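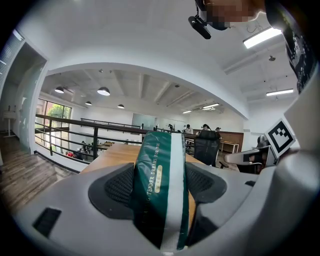
《桌上那包东西是谁的》
讲稿备注,Statier 内部分享会,2020年9月4日
讲者:Mareike Hellwig(中文场,语速放慢)

开场
先别急着自我介绍,大家都认识我,我就是在群里发“请把东西拿走”的那个人。等笑声。没有笑声也继续。
今天讲公用桌面。楼上楼下两层,长桌、短桌、窗边那张谁都想坐的桌,都算。抽屉不算,抽屉是各位的隐私,我也不想知道里面有什么。
先说清楚,我不是来推销极简生活的。我家餐桌上现在还放着去年的圣诞贺卡。

一、东西是怎么住下来的
一件小东西放到公用桌上,头一天叫“我马上回来拿”。过了周末,它叫“应该是谁的吧”。到了下个月,它就叫“办公室的”,有人搬桌子的时候还会替它挪地方。
(这里停一下,看一眼 Jannik。)
Jannik Pfeiffer 有一只马克杯,在楼下长桌上住的时间比我们两位新同事的工龄还长。他说杯子不是他的。杯底写着他的名字。这件事我们已经讨论过了,今天不再展开。

二、那包绿色的东西
讲到这里,请大家想想深绿色软包装的那一包。绿底,一道宽宽的白条,侧着印了一行英文:TENDER DREAMS FOR YOU。直译过来,“给你温柔的梦”。
我第一次读到这行字是下午三点,正准备开预算会。我需要的不是梦。
字是竖着排的,要歪头才读得顺。我见过不止一位同事经过木桌时歪着头,表情很庄重,像在美术馆。读完了,没有人拿走它。
旁边还有个小小的椭圆标,奶油色带点金,上面的字我读不清楚,也没有戴老花镜的打算。
重点来了,讲慢一点:包装上写得清清楚楚,是“给你”的。但是没有写“你”是谁。公用桌面上的绝大部分纠纷,都出在这个“你”字上。
(有人问里面是什么,就说:问得好,请物主来回答。然后看着全场,数五下。)

三、我们清点过一次
背景交代一下:上次搬座位之前,我和 Jannik 把公用桌面从头到尾过了一遍,用了85分钟。原计划半小时。多出来的时间主要花在争论一根充电线算不算垃圾。
结果是44件无主物品。请注意,“无主”是指问了没有人答应,不代表没有人心疼。
有几类值得念一下,其余跳过:
伞。全部是黑色的。每个人都认为自己的那把已经丢在地铁上了。
笔。能写的都有主人,写不出来的都是公共财产。
零散的软包小东西。拆开过的最难办,扔了可惜,用了心虚。没拆的也难办,没拆说明有人还惦记着。
一只左手手套。只有左手。我不想谈这个。
还有一张便签,上面写着“别忘了”,后面没了。我把它留在自己屏幕边上,到现在每天看见都很焦虑。

四、试过什么,没成什么
失败案例讲快一点,控制在四分钟以内。
先试的是 Pastix。就是那个扫一下贴纸、登记物主的小工具。大家热情很高,贴纸两天就用光了,其中一大半贴在了别人的笔记本电脑上。登记进系统的物品,有一件写的是“周二的心情”。我知道是谁。
然后我们买了一个叫 Puner 的收纳架,预算上限500欧元,花了将近全部。架子很好,格子很多,很快就满了。满了以后,新的东西又回到了桌上,现在它们离架子很近,显得更有组织。
再后来我们在 Araya 会议室放过一个失物箱。箱子本身在一个多星期后失踪了。
(这里通常会有人举手说“箱子在我那儿”。上一场真的有。请他当场站起来。)

五、现在的办法
说得朴素一点,不要用“机制”这个词,上次用了,后排有两个人当场睡着。
下班前看一眼自己坐过的那张桌子。是你的,带走;你打算明天接着用的,放进自己的柜子。
不是你的,先喊一声,声音大一点。两层楼中间是通的,喊一声楼上也听得见,这是这栋房子难得的优点。
喊了没人答应,放到 Puner 架子最下面那层。那层每周五下午清一次,清的时候不再喊,也不再发群消息,我的耐心和大家的通知栏都有限。
食物另算。食物不进架子。上回有人放了一根香蕉,我到现在还能描述那个格子的气味,但是大家马上要吃午饭了,我就不描述了。
椅子也不算无主物品。有人问过我,网背的那几把能不能写名字。不能。你坐着的时候它是你的,你站起来它就不是了,请跟它好好道别。

六、预计会有人问
“我就放十分钟也不行吗?”
可以。请在十分钟以后回来。
“如果东西太小,看不见呢?”
看不见就不影响我,我很好说话。
“纸巾、湿巾、茶包这类大家都能用的,能不能留在桌上?”
能,写上“大家用”三个字,写在一眼看得到的地方。英文印的祝福语不算,不管它多温柔。
“能不能由行政统一处理?”
行政就是我。请看我的表情。

七、收尾
回到那包绿色的东西。散场以后请物主来找我,悄悄来也行,我不会在群里提名字。
没有人来的话,它周五进架子,再下一个周五就归我了。到时候那个“你”就是我,梦也归我。
(翻到最后一页,只有架子的位置图,停在这页答疑。)
备用:如果超时,砍掉第四部分里 Araya 那段,手套那句必须留。
记得把翻页笔还给 Jannik,上次忘了,它在长桌上过了一个周末。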